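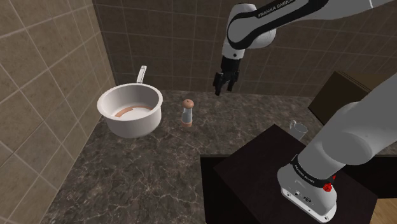
Letay Yimer wrote to me in August to say that a rule which can't be tested isn't a rule, it's a wish, and that most of what I'd sent her was wishes. Fair. I'd sent her the Liltholm draft, the good practice guide for robot arms in kitchens, all 67 clauses of it, and asked what she thought. She thought that.

I've had a while to be cross about it and now I mostly agree. So, quickly, before the consultation shuts.

The draft is too long and it's vague in the wrong places. Clause after clause of "suitable", "adequate", "as appropriate". Suitable to who? The person who signs off a test kitchen at Pletcombe will read that one way, the person who wants to ship by spring will read it another. Both will tick the box. Both will be telling the truth, which is the trouble.

Take the one on reach. It says the arm should be mounted so that it can carry out its task "without undue proximity to other items". No distance. No method. Compare the old Busurau house rules – one side of paper, badly typed, still the best thing I've seen on the subject. Nothing within 80 millimetres of the planned path unless it's the thing being picked up. You can argue with 80. I have argued with 80. But you can take a ruler to it.

Then simulation, where I part company with Letay a bit. She'd let people do the lot on screen and file the results. I wouldn't. A rendered counter is a good place to get things wrong, cheap, nobody hurt, run it again with the pan moved. Everyone should do it, and do more of it than they do. The draft asks for 500 simulated runs before a real one and I have no quarrel with that. My quarrel is that it doesn't say what has to change between the runs. 500 goes at the same pan in the same corner is one go, repeated. Move the pan. Turn the handle. Swap a big object for a small one. Put the mug somewhere awkward. Write down what you moved and how far, and keep the failures in the same file as the successes, not in somebody's downloads folder.

And a simulated pass should be labelled as one. Every page, every chart. I've sat through a presentation where the word "simulated" turned up once, slide 13, small grey type. The room had already made up its mind by then. I don't think anyone was lying. I do think a rule would of helped.

Vichien Thaweesak's objection, when I tried this out on him, was that small workshops can't afford the paperwork. He runs a small workshop so I listened. But look at what the draft already asks of him – a risk statement, a policy on policies more or less, a named responsible person, a deputy for the named responsible person. He could drop half of that and log his runs properly in the time saved. The burden isn't the testing. It's the prose.

What I'd keep: the stop rules. They're good. Stop button within arm's length of the operator, tested at the start of the session, and the arm stays off if the test is missed. Clear, dull, checkable. Whoever wrote that section should of been given the rest. Keep the gripper section too, mostly. It wants the start and end state recorded for each run, open or closed, holding or empty, and that catches more silly mistakes than any amount of sensor talk.

What I'd cut: the whole of part four. "Culture of care" and so on. I'm in favour of a culture of care. I've no idea how an inspector is meant to find one in a kitchen on a wet afternoon.

Oranuch Srisuk thinks I'm being too hard on it, that a loose guide people follow beats a strict one they ignore. Maybe. The Sangkhawat guide was loose and people did follow it, for a year or so, in teh sense that they all said they did. Then two labs compared notes and found they'd been measuring clearance from different bits of the arm, one from the fingertips and one from the wrist. All those results, can't be put side by side now.

So that's my response, more or less as it'll go in. Fewer clauses. Numbers where there can be numbers, and where there can't, say who decides and make them write it down. If the numbers turn out wrong, change them next year. Replies to the usual address, I'll forward the sensible ones with mine.

Recent posts
Who signs off a moved workbench?
Clearance, measured from where – a reply to Lertchai Jaidee
The Busurau one-pager, retyped
Stop buttons again
Notes from the Pletcombe open day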